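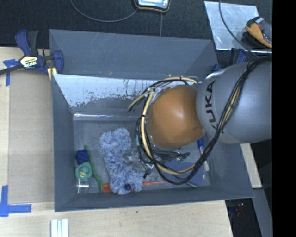
Yoon-hee Hyun objected, on reading a draft of this section, that a public demonstration is a weak experiment: the audience picks the moment, the operators want it to look good, and the conditions change every time a door opens. We accept the objection as far as grasp success rates are concerned and report none for the open day in the main comparison. The data are used for two other purposes, the timing of operator interventions and the behavior of the planner when people outside the project choose the contents of the bin.

Figure 4. The picking cell at the Morivier open day. The KUKA arm reaches into the gray bin from the right; the bin is held to the tabletop with bar clamps. The fluffy duster is the largest item on the bin floor.

5.3 Open-day demonstration

The open day took place at the Morivier site in June. Visitors came in groups and each group was given a 15-minute slot in front of the cell. A total of 45 visitors attended. The cell was the one described in Section 3, with the same arm, bin and planner (Protora). The speed limit on the arm was lowered for the day at the request of the site safety officer, and the planner's time budget per attempt was left at its laboratory value. Cycle times from the open day are therefore not comparable with those in Section 5.1.

Each slot followed the same order. An operator gave a short introduction and ran a few attempts on whatever was already in the bin. The arm was then parked, and the group was invited to change the contents using items from a supply box. Visitors could add or remove items and could place them however they liked, within the limits on size and weight given in Section 3.2. The operator checked the bin before the arm was released, and the remaining time was used for attempts on the new arrangement. Items were returned by hand at the end of the slot.

The supply box was deliberately mixed. It included stiff items with simple shapes, thin items that lie nearly flush with the floor, soft items without a stable outline, and clear plastic. Bins of the kind shown in Figure 4, with a large soft item next to small and slender ones, were common over the day. Visitors tended to spread items out on their first try and to stack or tangle them once they had seen an attempt succeed. This was not something we had asked for, and it made the second half of a slot harder than the first in most cases.

5.3.1 Logging

Attempts were logged by the same software as in the laboratory runs. An attempt begins when the planner commits to a grasp pose and ends when the gripper reports open or the operator stops the arm. Operator interventions were logged through a button on the pendant and labeled afterward by Triin Šimkus and Dong-geon Wi, working separately from the overview recording. Where the labels differed, Chang-ho Hwang made the final assignment. The categories were: stop for safety, stop for expected damage to an item, reset after a planner timeout, and other.

The open day yielded 900 attempts. The laboratory set used for comparison contains 2611 attempts, recorded with the same gripper and without an audience. No attempts were removed from either set, apart from those run during calibration.

5.3.2 Observations

Stops for safety were rare and all had the same cause, a visitor leaning over the marked line on the floor while the arm was moving. The line was too close to the table. It was moved back during the lunch break and no further stops of this type were logged.

Stops for expected damage were more frequent than in the laboratory. In part this reflects the operators. Joon-young So, who ran most of the morning slots, reported stopping the arm earlier than he would have done alone, particularly when the fingers closed near the edge of a soft item and the planned lift would have dragged it over its neighbors. Several of these attempts would probably have been allowed to continue in a normal run. We did not try to correct for this, and the category should be read as an upper bound.

Planner timeouts were associated with two kinds of arrangement. The first was a soft item covering part of a rigid one, where the segmentation alternated between one region and two on successive captures and the pose filter did not settle. The second was a transparent item close to a wall, where depth was missing over most of the surface. Both are known from the laboratory set. The first kind came up more often on the open day, which we attribute to the stacking described above.

One behavior had not been seen before. With a long thin item lying against the side wall, the planner repeatedly proposed a grasp that was reachable for the fingers but brought the cable loop into contact with the bin rim during the approach. The collision model in use at the time represented the cables as a fixed sleeve along the last link, and the real bundle hangs lower than the sleeve when the wrist is turned. The operator stopped the first such attempt and blocked the pose region for the rest of the day. The sleeve has been replaced in the current version by a swept volume measured at several wrist angles. The laboratory runs in Section 5.1 were made before this change.

5.3.3 Limits of the data

The order of groups was not randomized and the same two operators ran all slots. Groups differed in size and in how much time they spent rearranging the bin, so the number of attempts per slot varies widely. Visitors from Zistunix, who work with similar equipment, made up one full group and chose noticeably harder arrangements than the others; their slot is marked separately in the supplementary table. Lighting was not controlled. The blinds were open in the morning and closed from early afternoon, and the exact time of the change was not recorded.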